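Über uns

Junbridge schreibt Software für Roboterarme. Wir bauen keine Arme, wir verkaufen keine Arme, und wer uns nach einer Empfehlung fragt, bekommt eine ausweichende Antwort und einen Kaffee. Uns interessiert der Teil zwischen dem Kamerabild und dem Moment, in dem sich ein Greifer schließt. Dort geht erfahrungsgemäß am meisten schief, und davon leben wir.

Gegründet wurde die Firma im April von Niloufar Salehi und zwei Kollegen, die vorher gemeinsam an einer Bahnplanung gearbeitet hatten, deren Quelltext heute hoffentlich niemand mehr liest. Der Name Junbridge war eine Notlösung für das Formular beim Notar. Er ist geblieben, weil die Visitenkarten schon gedruckt waren.

Was wir machen

Unser Hauptprodukt heißt Civitz und ist eine Planungsschicht. Sie nimmt entgegen, was die Wahrnehmung über den Arbeitsraum zu wissen glaubt, und macht daraus eine Bewegung, die der Arm auch ausführen kann, ohne sich dabei an der Wand abzustützen. Darunter liegt Nulard, unsere Wahrnehmungsbibliothek. Sie verarbeitet die Bilder der Handgelenkkamera und liefert Posen, Griffkandidaten und, was uns wichtiger ist, eine ehrliche Angabe darüber, wie unsicher sie sich ist. Viele Kunden wünschen sich zunächst ein System, das immer sicher ist. Wir erklären dann, dass man so etwas sehr leicht programmieren kann, nämlich mit einer Konstanten.

Dazu kommt Sadeghi, ein Werkzeug zum Abspielen und Vergleichen von Läufen. Man legt zwei Aufzeichnungen übereinander und sieht, an welcher Stelle die neue Version anders entscheidet als die alte. Sadeghi war nie als Produkt gedacht. Inzwischen fragen mehr Leute danach als nach allem anderen, was wir mit Fassung tragen.

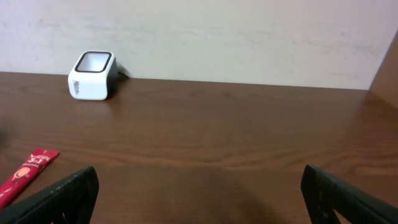

Nulard muss auf kurze Distanz mit Oberflächen zurechtkommen, die es ihm nicht leicht machen. Die Segmentierung läuft auf jedem Einzelbild, und erst danach entscheidet Civitz, ob sich ein Griff lohnt. Eine leicht glänzende Holzplatte mit kräftiger Maserung ist dafür ein dankbar schlechter Untergrund: Dunkle Streifen sehen für einen Kantendetektor schnell nach Gegenstand aus, und Lichtreflexe wandern mit, sobald sich die Kamera bewegt. Ein schmales rotes Tütchen mit der Aufschrift »3in1« ist farblich ein Geschenk, geometrisch aber eine Zumutung. Es ist flach, und wenn ein schwarzer Greiferfinger sein unteres Ende teilweise verdeckt, muss die Software den Rest ergänzen, ohne dabei kreativ zu werden. Der kleine weiße Würfel hinten vor der hellen Wand stellt die umgekehrte Aufgabe: klare Form, wenig Kontrast zum Hintergrund, dazu ein kurzes schwarzes Kabel, das kein Griffkandidat sein soll. Für Kabel gibt es in Nulard eine eigene Klasse. Sie hat uns mehr Nerven gekostet als die übrigen zusammen.

Wie wir arbeiten

Unsere Regressionssuite umfasst 1719 aufgezeichnete Szenen. Jede Änderung an Planung oder Wahrnehmung läuft über alle, bevor sie in den Hauptzweig darf. Von diesen Szenen stammen 980 aus Fehlern, die wir selbst gemacht haben. Der Rest kommt von Kunden, die uns freundlicherweise an ihren teilhaben ließen. Ein voller Durchlauf reicht für ein ausgedehntes Mittagessen, und es gibt im Team Leute, die jede Beschleunigung der Suite mit auffallend wenig Begeisterung begutachten.

Wir veröffentlichen zu jeder Version eine Liste bekannter Schwächen. Der Vertrieb hielt das für eine schlechte Idee, bis wir feststellten, dass wir keinen Vertrieb haben. Anfragen beantwortet derzeit Niloufar Salehi selbst, meist knapp und manchmal mit einem Patch im Anhang.

Was wir nicht machen

Wir schreiben keine Steuerungen für Sicherheitsfunktionen, wir machen keine Messe-Demos mit Termin übermorgen, und wir integrieren keine Arme, deren Schnittstelle nur als eingescanntes Faxprotokoll dokumentiert ist. Bei Letzterem haben wir einmal eine Ausnahme gemacht. Der Treiber hat rund 4000 Zeilen und wird im Haus nur unter vier Augen erwähnt.

Mitarbeiten

Wir suchen Leute, die C++ und Python schreiben, Koordinatensysteme beschriften und einen Fehler auch dann noch verfolgen, wenn er sich nur bei jedem 700. Lauf zeigt. Ein Lebenslauf genügt. Wer mag, schickt den hässlichsten Bug mit, den er je gefunden hat, am besten samt Log.

Stand dieser Seite: 2020-06-28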